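Getting short stories written at home: quick tips

Reading time: 2 min

Last updated: December

Typed fast between two jobs, so forgive the mess. Mostly for people writing short fiction at the kitchen table, ghost stories, comic stuff, whatever. House stuff gets in the way. Here's what works for me.

Pick one surface. Clear it the night before, not in the morning. Mornings go on toast and finding shoes.

Kitchen timer, the wind-up sort. Set it for 38 minutes. Odd number, I know, but it's long enough to get into a scene and short enough that the family will leave you be. Phone in a drawer. Different room if you can.

Paper first. Old envelopes, backs of letters, anything. Keep them in a bulldog clip on a hook by the kettle. Mine go up in order and I number the corners in pencil — learnt that after dropping a whole ending behind the fridge.

Stuck on a line? Do a chore with your hands and say the dialoge out loud. Washing's good, so is peeling spuds. Keep a pencil on a string nearby or you'll lose it.

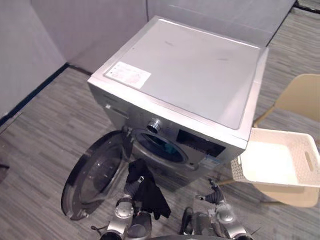
Gion Kuster wrote in to disagree: talking the dialogue through kills it for him, and by the time he sits down it's gone flat. He writes the speech first, with no names and no 'he said', then fills in the room afterwards. Fair enough. Try both.

Word counts. I aim for 600 a sitting and stop there even if it's going well. Leave the last sentence half done so theres somewhere to start.

Cutting. Print it out, bigger type than you'd like, and read it standing up. Scissors and paper tape for moving paragraphs about. Flour-and-water paste does at a pinch but it cockles the page. Anything you skip over while reading, cut.

Opening too slow? Fold the first page under and start from page two. Usually fine.

Drafts go in a box file, one per story, title on the spine. Damp cupboard is no good. Top of the wardrobe — dry, out of the way, bit dusty.

Ink on the tablecloth: milk, dab, cold rinse. Don't rub.

Read it to someone before you send it off. Ten minutes, no explaining beforehand. If they ask who the ghost was, go back and fix it.

Related

Mending a paperback spine with PVA
A writing desk in an alcove
Getting candle wax off a notebook
Bookends from scrap timber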